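Last updated: Jan 21, 2020
T. Ehlers, bench notes

Ink fade test, cont'd. Window strips from November came down this morning. Taped each one next to its dark twin from the drawer. Same paper for all, Strobel 80s pad, the cheap one.

Black ballpoint: no change I can see. Blue ballpoint a bit grayer, edges still crisp. Red is bad. Red gel nearly gone on the window strip, just a pink ghost, and the dent from the tip is easier to read than the ink. Whiteboard marker on paper went brownish, no idea why, didnt expect it to hold anyway.
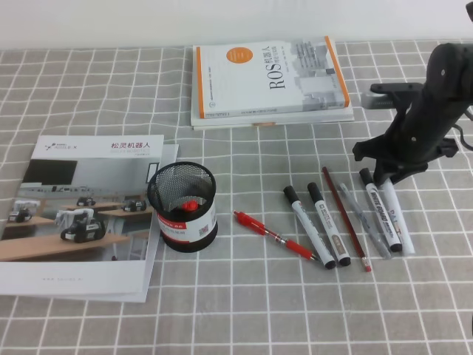 Volker Pfeiffer thinks the red result is mostly the paper. His point is that the Strobel pad has a lot of brightener in it and it yellows under the ink, so you lose contrast from both sides. Wants the same run on Gomari stock before anyone throws out the red pens. Fair. Ordered 2 pads.

Rub test, same strips, dry finger then damp cotton. 15 strokes each, light pressure (my idea of light, should really use the weight). Ballpoint fine dry, slight haze damp. Gel smears damp every time, even after this long. The marker lifts off dry, comes away as crumbs. On the glossy cover stock its worse, wipes clean in one pass.

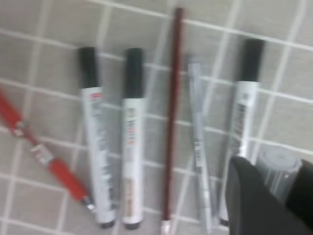
Label stock

Separate problem. The shelf labels from Zeria curl at the corners after a few weeks and people then write over them with whatever is closest. Half the old sample boxes are in red. Going thru them now, rewriting anything I can still read in black ballpoint. Box list for Drandotach needs doing first, that one goes out of the building and we don't get it back till spring.

Have around 800 labels left on the roll. Not reordering. Try the matte ones, they take ballpoint without skipping and the glue seemed better on the test shelf.

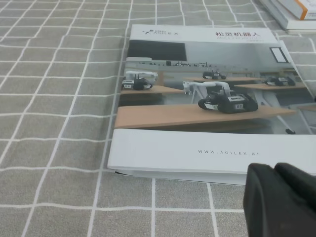
Matte ones cost more though, so check with Volker before buying a full roll. If he says no, plan B is clear tape over the top of the old kind. Ugly but it kept the ink on when I tried it with a damp cloth.

To do: cut new strips, same width as before. Write the start date on the BACK this time, in pencil. Second set in the drawer, lid on. Move the window rack left a bit, the radiator pipe is too close and I dont want heat mixed up with light. Ask about borrowing the lux meter again, last readings are on the loose sheet in the folder, not in here.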